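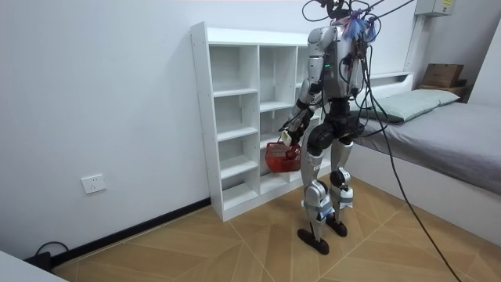 Robot with a red basket at the white cubby shelf

Section 4. Setting up complaint logging for live talk shows

Gistley can now tie every viewer complaint to the exact moment it refers to, and we love this feature! If you run a live panel show, you know how it goes: a guest says something sharp, the phones light up, and by morning the regulator wants the recording along with a written reply. Once you finish this section, you can pull both from one screen.

Before you start
You need an administrator login, a working program feed (see Section 3), and your station's license number. If your recorder sits behind a firewall, ask your network person to open port 837.

Create the show
1. Open Stasia, the control panel, and choose Shows, then Add Live Show.
2. Type the on-air title exactly as it appears in your license paperwork.
3. Set the air time. For a show that runs past midnight, check Continues Next Day, or the log will split into two files.
4. Choose Talk/Panel as the format. This turns on the guest list, and it's a big time saver later on.
5. Click Save.

Note: A show title can be up to 254 characters long, spaces included.
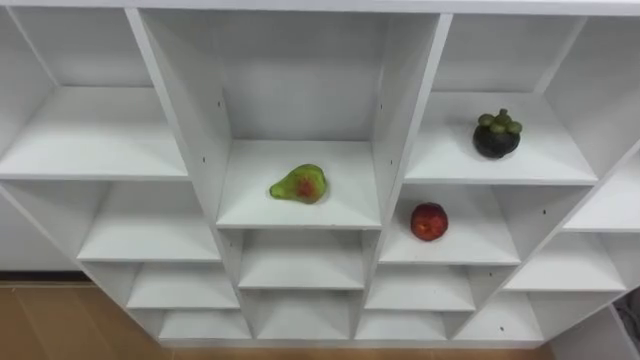
Next, give each guest a line in the guest list. Enter the name, the party or organization, and the seat at the table. You can do this minutes before air, and you can fix it during the break too – changes show up right away.

Mark a moment while you're live
1. Keep the Live window open on the producer's desk.
2. When something happens that you expect to hear about, press F2. A yellow flag drops onto the timeline.
3. Keep watching the show! Notes can wait until the credits.
4. After the show, double-click each flag and write a line or two: who was speaking, what was said or shown, and what the host did next.

Caution: Deleting a flag also deletes its notes. The recording stays safe, but the notes can't be brought back.

Build a reply packet
1. Open Complaints and click New.
2. Paste in the letter or notice you received.
3. Pick the matching flag. Gistley attaches 330 seconds of the program, starting before the flag so the reader gets the lead-up.
4. Drag the handles if you want a longer clip.
5. Click Build Packet and choose the Fultness layout for a formal notice or the Antoniadis layout for a letter from a viewer.

Read the whole packet before you send it. Gistley fills in dates, titles and guest names, and the reply itself is yours to write. If a suspension is in force, set the show to Off Air under Shows. Old flags and clips stay fully searchable the whole time.
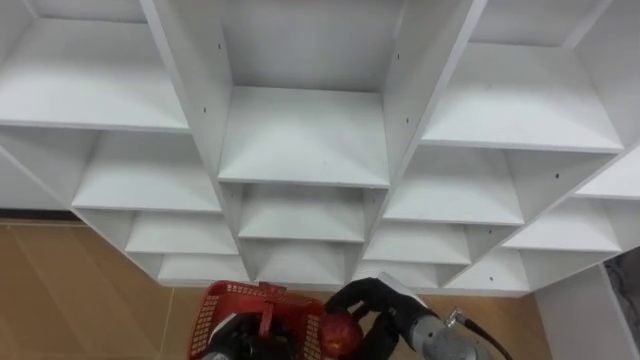
Red basket and a small red object in two grippers, with the white shelving unit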